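## 4. Getting your plants settled on the Drokgate drip kit

Okay, so by now you've unpacked the box, rinsed the reservoir and run the little pump in a bucket (if you skipped the bucket test, go back to section 3, it takes a couple of minutes and saves a lot of mopping). This section is the part I like best: plants and water finally meet!

I wrote these instructions after setting up my own kit and then three more for people in my building, so the order below is the order that works for me. The leaflet in the box does it differently. You can follow either one, just don't swap between them halfway through.

### 4.1 Pick the pots

The kit handles up to 5 pots from one reservoir. It's happiest with plants that like similar amounts of water, so don't put a fern and a cactus on the same line and expect both to thank you.

1. Check that every pot has a drainage hole. If you love a pot that doesn't have one, use it as an outer pot and put a plain plastic one inside.
2. Poke a finger into the soil, down to the second knuckle. If it's soggy, leave that plant off the kit until it dries out a bit.
3. Pull off dead leaves and anything mushy lying on the soil. It clogs the drippers faster than you'd think.
4. If you've just repotted something, water it by hand for a week first. Fresh mix sinks as it settles, and your dripper ends up sitting crooked.

**Note:** Plants in bark (orchids, mostly) don't do well with this kit. The water runs straight through. I tried it with two drippers, then with the slow setting, and gave up.

### 4.2 Choose the spot

The reservoir has to sit lower than the rims of the pots. Please read that one twice! If the reservoir is higher, water keeps siphoning through the tube after the pump shuts off, and you come home to an empty tank and a very wet floor. I had the tank on a bookshelf my first time. The downstairs neighbor was nice about it.

A corner of a sturdy table is great for the pot, with the tank on the floor underneath. Keep the tank out of direct sun or you'll be growing algae.
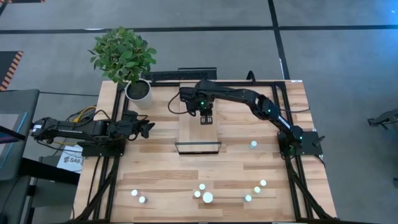

*Leafy plant in a white pot, on the corner of a wood tabletop.*

A few more things I've learned about spots:

- The tube that comes with the kit is 204 inches long in total, and you cut it into pieces yourself. It sounds like plenty. It goes quickly if your pots are spread along a wall.
- Put a saucer or tray under every pot, even the ones you're sure about.
- Leave enough slack in each line that you can turn the pot. Plants lean toward the window and you'll want to spin them now and then.
- Keep the controller off the floor. Mine hangs on a hook next to the outlet.

**Caution:** Don't run the power cord and the water line through the same gap or cable clip. Let the cord hang in a loop that dips below the outlet before it comes back up, so any drips fall off the bottom of the loop.

### 4.3 Cut and connect the tubing

You'll need scissors, a mug of warm water and a towel.

1. Lay the tube out from the tank to the farthest pot before you cut anything. Add a hand's width.
2. Cut straight across. A slanted cut leaks at the connector, slowly, in a way you won't notice for days.
3. Dip the end of the tube in the warm water and count to ten. It softens up and slides right on.
4. Push the tube over the barb until it covers both ridges. If you can still see a ridge, keep pushing.
5. Add a T-piece for each pot along the way and run a short piece of tube from the T to the pot.
6. Close off the last T with the gray plug. There are two plugs in the bag and one is a spare, so tape it to the controller where you'll find it again.

**Note:** If you run out of tube, the Taredberg aquarium line from the pet store fits the same barbs. It's a bit stiffer, so give it longer in the warm water. The clear Treltatico tube looks the same size on the card and isn't. I have a whole roll of it if anybody wants it.

### 4.4 Place the drippers

1. Push the stake into the soil halfway between the stem and the rim. Too close to the stem and you risk rot.
2. Sink it until the collar touches the soil.
3. Turn the cap all the way closed, then open it one full turn. That's your starting point for every pot, big or small.
4. Big pots (anything you need two hands to lift) get two drippers, one on each side.

Don't fuss with the caps yet, even though it's tempting. You'll adjust them in 4.6 once you know what the soil is doing.

### 4.5 Fill the tank and set the first program

1. Fill the tank to the upper line with plain tap water. If yours is very hard, let it cool after boiling or use filtered.
2. Leave plant food out for now. Liquid feed is covered in section 6, and powder should never go in the tank at all.
3. Plug in the controller and hold the drop button until the screen blinks.
4. Set the run time to 78 seconds and the interval to every third day. It's the setting I use for leafy houseplants in medium pots, and it errs on the dry side.
5. Set the start time for the morning. I use 7 a.m. so I'm home with a cup of coffee if something pops off.
6. Press the drop button once for a manual run and watch every dripper. You're looking for slow, separate drops.

If one dripper sputters, it's usually air. Lift that section of tube above your head for a moment while the pump runs, and the bubble works its way out.

**Caution:** Never let the pump run with an empty tank. It gets noisy, then hot, and then it stops for good. If the screen shows code 111, the kit has noticed the water is low and has paused itself. Refill, hold the drop button and the code clears.

### 4.6 The first two weeks

Stay home for this part. I know lots of people buy a kit the night before a vacation (I did!), but you really want a couple of cycles with you in the room.

- After each run, do the finger test again. Damp is good. Wet with water standing in the saucer means close that cap a quarter turn.
- Dry on one side only? Move the stake to the dry side.
- Change one thing at a time and wait for the next run before you touch anything else.
- Write the cap settings on a strip of masking tape on each pot. My friends at the Araújo garden shop use pencil, and it holds up better than marker when it gets splashed.

In winter, from November on where I live, most houseplants slow way down. I stretch the interval to every fifth day and leave the run time alone. Go back to three days when you see new leaves coming in.

Once two runs in a row leave the soil damp and the saucers dry, go on to section 5, where you'll set up vacation mode.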